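4.2 The open day as an uncontrolled trial

The second of our deployments was not planned as a deployment. The Plarnwood laboratory opens its doors to the public once a year, on 5th June in the year we report, and the robotics group is expected to put something on show that moves. We offered the tabletop sorting task from Section 3, with the same humanoid, the same policy and the same weights. Adwoa Amissah ran the robot, Frauke Heitmann kept the log, and the third author stood between the public and the emergency stop, a post for which there is no training.

Over the course of the day 646 visitors passed through the room, according to the clicker at the door. Most stayed for a single trial. A trial began when a visitor named one of the things on the table and ended when the robot had handed it over, dropped it, or been idle for long enough that the visitor turned to the biscuits in the corridor. We had written a short card of suggested requests. It was read with care by several parents and by none of their children, who asked for whatever they liked, including the robot's head.

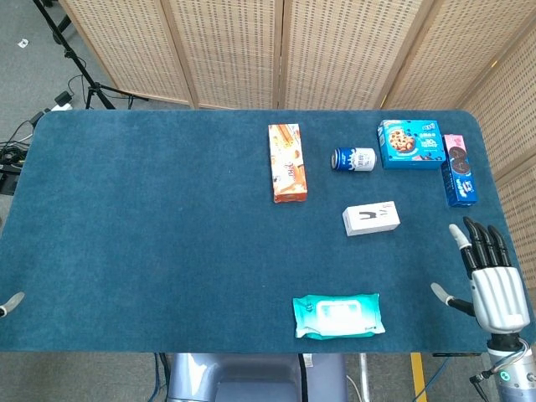
Requests differed from those in our laboratory set in three ways that matter for the analysis. First, visitors seldom used the names we had trained on. Our own annotators wrote "wet wipes" every time, as they had been told to. Visitors said "the green thing", "the tissues", "the baby stuff" and, in one case that Heitmann logged in full, "that one, no, that one, next to its thumb". The last is a perfectly good description, with the thumb of the right hand stretched out towards the pack, but it refers to a part of the robot that the policy does not know it has. We scored it as a failure of the system and not of the visitor, after some debate.

Second, visitors treated the arrangement of the table as meaningful. With the goods all on the right half and the left half bare, a fair number assumed that the bare half was where things were meant to go, and asked for items to be "put over there" instead of handed across. The policy had no such skill. It generally picked up the right item and then offered it to the speaker with some insistence. Whether this counts as half a success is a question on which the authors remain divided, and Table 5 gives both figures.

Third, people spoke at the same time. Kalliopi Radulović had warned us of this in April, when she reviewed the protocol, and we had replied that visitors would be asked to take turns. They were asked. The microphone, a Bultine conference model bought for quieter company, passed on a blend of up to 3 voices, from which the language module drew conclusions of its own. In nine trials it settled on an object that no one present admitted to having named.

We also note an effect of the audience on the operators. In the laboratory, Amissah would let a slow grasp run to its time limit. In front of a school party she stopped it early and began again, explaining that the robot was "having a think". Trials restarted in this way are marked in the log and left out of the timing results, though they are kept in the count of failures. Readers who have given demonstrations themselves will know how generous that makes our timings.

Visitors' opinions were gathered on a paper form drawn up by Henrike Brinkmann. The commonest remark was that the robot was slower than expected. The second commonest was a question about lunch. Free-text answers were coded by two of the authors working separately, and the coding scheme is given in Appendix B.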